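We use cookies to keep you logged in. Accept / Manage

Student Builds > Grippers and demos
Posted in December, reading time 3 min
By forisk_lambrakis

**Nested bowls: top one first or grab the whole stack?**

Hey all, Orestis Lambrakis here from the Plillum club. Our term project is unstacking dishes with the hand-held gripper, and we're up to 231 demos. I've been going top bowl first every time, but Filippos wants us to take the plate with everything on it and I think he's nuts. Where do you all come down?
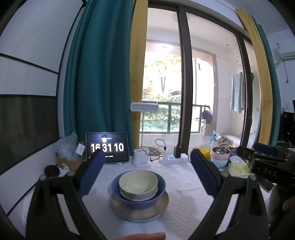
Blue bowl and cream bowl on the plate, jaws open. Tablet clock says 16 31 10.

My worry is the two bowls sitting one inside the other. The rims are close and the pads are fat, so I keep wanting to pinch both at once.

**filippos_k**
Filippos Karamanlidis, the nuts one. I never said every time! I said mix it in. If all 231 start with the top bowl, the policy learns one trick and falls over the minute somebody hands it a plain plate.

**kenov_bench**
Top first. We tried whole stacks at Kenov last spring and threw out most of what we recorded. The plate tips, you correct with your wrist, and then the model copies your panicky wrist.

**forisk_lambrakis**
THANK you. The wrist thing is so real.

**filippos_k**
Were you gripping the plate by the rim, though? I'd come in lower and slower. Different problem if you ask me.

**kenov_bench**
Rim, yeah. Could be lower works, I haven't tried it. I'd still want to see 2 clean runs before you spend a whole afternoon on it.

**zallar_mo**
Can I be annoying and say clear the table a bit? Sponge, tissues, cables, that box with the plastic in it. I'd do the first batch with just the dishes.

**forisk_lambrakis**
Nah, I like the clutter. Michailidis (our advisor) wants it to work on a normal table, and normal tables have junk on them.

**zallar_mo**
Fine, but move it between runs then. We had 363 demos with the same mug in the same corner, and the arm got lost when someone took the mug home.

**filippos_k**
Ok that one I agree with. Orestis, I'll bring different bowls tomorrow and we do both orders.

**forisk_lambrakis**
Deal, but you're doing the plate ones.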